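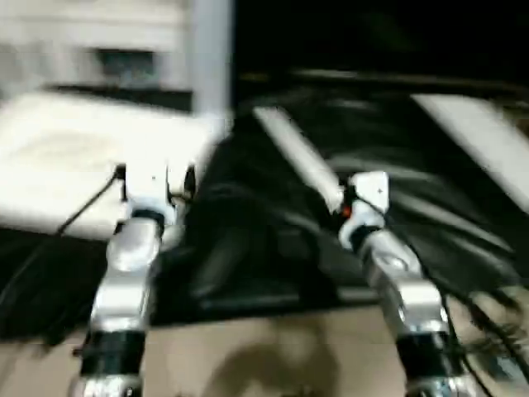 Assembly Table Checklist, with Comments
White plastic chair, slatted back, push-fit legs
Drondholm workroom, March round
Checked by Renato Figueroa. Second reader: Sibusiso Ngcobo.

Before you start

I have kept the same order as the last round so that the two sheets can be laid side by side, and I have let the comments run as long as they wanted to. Sibusiso tells me they get longer every time. He is probably right, but I would sooner read a long comment in a year's time than puzzle over a check mark with no idea what I meant by it.

Mark each line OK, FIX or LOOK AGAIN. Please don't leave blanks. If a line doesn't apply, write N/A and a word or two.

Section A – The table and its covering

A1. Table stands level and doesn't rock when leaned on. OK.
Comment: I leaned on all four corners, and then on the long side where people tend to rest an elbow while they hunt for the next piece. No movement that I could feel.

A2. Covering lies flat enough to work on. FIX.
Comment: The black cloth is a joy for spotting white parts, and I would be sorry to lose it. It does wrinkle, though, and this time it was creased from one side of the top to the other. A chair foot set down on a fold feels steady until you press on the back. Please pull it smooth before the first leg goes in, and again before the chair is stood up for the sit test.

A3. Covering does not hang where it can be caught by a knee or a foot. LOOK AGAIN.
Comment: It comes down over the front edge toward the floor. I have asked for two spring clips from the Kurkosik cupboard and will look at this line again when they are on. Until then, step back from the table before you turn around.

A4. Covering is not slippery under the chair. LOOK AGAIN.
Comment: It has a shiny face and I don't quite trust it. With the chair standing on it I could push the whole thing along with one finger, which may be the cloth sliding on the table or the chair sliding on the cloth, and I couldn't settle which. Sibusiso suggests trying it the other way up. Good idea, let's do that.

Section B – Loose parts

B1. All tubes and legs laid out on the cloth and not stacked on the seat. OK.
Comment: Much better than last time! A tube on the seat rolls off sooner or later, and a tapered one rolls in a curve, so it never lands where you would think to look for it.

B2. Tapered tubes free of splits at the narrow end. OK.
Comment: Run a thumbnail around the narrow end and stop if it catches. The wide, flared end takes the knocks and rarely gives trouble, but the narrow end is the part that gets forced. If you find a split, put the piece in the Fleltel bin by the door, and please don't try to glue it.

B3. Foot caps seated all the way around. FIX.
Comment: One cap was proud on one side. I pressed it home with the heel of my hand and it went in with a good click, but I am marking it FIX so that somebody checks it again after the chair has been sat in.

B4. No sharp flash along the molded edges. OK.
Comment: Check under the slats as well as on top of them. I wear a thin cotton glove for this and feel for a snag, an old habit from the Figueroa family shop, where my uncle went through a great many gloves.

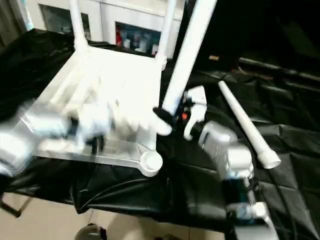 Reading time: 4 min

Section C – The chair as it goes together

C1. Back posts upright and even with each other. OK.
Comment: Stand behind the chair and sight across the tops. You can do it by eye. I did get the ruler out afterward, for my own peace of mind, and had no quarrel with what it told me.

C2. Slats firm, with no rattle. OK.
Comment: Tap each one with a knuckle. A loose slat makes a sort of hollow clack that you will know the moment you hear it.

C3. Each tube held steady and straight while it is being fitted. LOOK AGAIN.
Comment: A long tube wants to wander at the far end, and when it goes in crooked it chews up the socket. Line it up first, look at it from the side, and only then push. If it needs more than a firm push, take it out and start over – I mean all the way out, and have a look inside the socket before you try again.

C4. Chair kept well in from the edge of the table. OK.
Comment: I like a hand's width at the very least between any foot and the edge. More is better when a second person is working from the other side.

Section D – Load and sit test

D1. Chair moved down to the floor before any weight goes on it. OK.
Comment: I know this sounds obvious. Please read it out loud anyway.

D2. Static load, 175 pounds, seat centered. OK.
Comment: Sandbags, lowered gently. The legs spread a hair and came back when the bags were lifted off. Left on for about 2 hours, over lunch.

D3. Rock test, front to back. FIX.
Comment: A faint creak at the rear left. Sibusiso thinks it is the same foot cap as in B3 and I am inclined to agree with him. Reseat the cap and repeat.

Notes from the second reader

Agreed on all lines except A4, where I would go straight to FIX. If Renato can push the chair with one finger, so can a sleeve. I would also like a tray for the tapered pieces, because they are easy to knock when you reach across. – S.N.

To carry over to the next round

Clips for the cloth (A3). Cloth turned over and tried (A4). Rear left foot cap reseated, then B3 and D3 done again. Tray for the tapered pieces, if there is one to spare. Copy of this sheet to the folder on shelf 217.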